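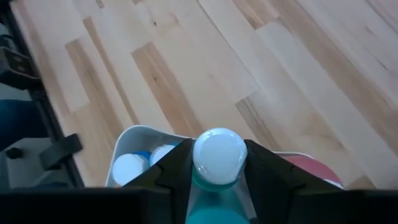 Holding a teal bottle by the body, with the bin behind. Photo: Naminlow workshop

Last updated 20 October 2020

Ask Chinyere Chukwu which part of a robot arm wears out first and she doesn't pause. "Fingertips! Everyone thinks motors. The motors are fine. It's the bit that touches the world that cops it."

Chukwu looks after the grippers at Naminlow, where arms spend their working hours picking up household things and putting them down again. She started in March, having come from a bottling plant in Mukmont, and she still talks about containers the way some people talk about birds. A smooth bottle with a domed cap is one of her favourite test pieces. "You can't cheat on a dome. If you come in high, the fingers slide up and over. So you go lower, onto the body, and then you find out if your two fingers are really closing on the same centre line."

Getting that centre line right is the first job on her sheet after any finger change. She closes the gripper on a steel pin, checks for light down both sides with a torch, and loosens the screws a quarter turn if one side touches early. Then she does them up again in a cross pattern, a bit at a time. The old habit in the workshop was to tighten one finger fully and move on to the other. "Which works, sort of, and then you're chasing a lean for the rest of the week."

After that comes the wrist camera. It sits close enough to the fingers that a knock to one can mean a knock to the other, so she never signs off on new fingers without checking the camera's aim as well. Her check is plain: open, close, look at where the tips meet in the picture, compare with the print taped inside the cupboard door.

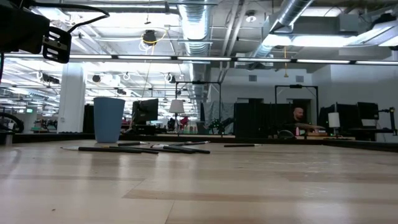 "Markers are the opposite problem," she says. "They're skinny, they roll, and they lie flat, so the tips have to get right down near the table without hitting it. If your height is out by a hair on a bottle, who cares. On a marker you get nothing, or you get a scrape." She resets the table height every time the arm has been unbolted, and again after 300 grips on new fingers, once the mounting has settled. Full replacement comes at 2,000, sooner if the edges have gone shiny.

The cable gets its own ten minutes. Chukwu moves the wrist slowly through its whole reach with one hand near the stop button, watching the loop. Too tight and it tugs at the connector; too slack and it swings down where the fingers are working. She likes to see it hang free at the far corner of the table and still clear everything at the near one. "I love this part, I really do. You're just watching it move. You can hear when it's happy."

Her colleague Ifeanyi Balogun wrote the logbook software, called Nilten, and the two of them argue about it cheerfully. He wants every adjustment entered as a number. She wants a box for remarks. The box won, and it has filled up with things like "left tip squeaks on caps" and "better after wipe". Balogun admits he reads the remarks first now. "The squeak was a loose insert," he says. "There was no number for that."

For anyone setting up a gripper of their own, Chukwu's advice is to keep a small pile of ordinary objects next to the bench and never tidy it away. Something tall, something thin, something with a slippery lid. Run through the lot after every repair, and write down the one that gave trouble, even if it came good on the second go.

She is hoping to try a softer finger pad next, a sample from Anozie that has been sitting in her drawer. She has already cut one to shape.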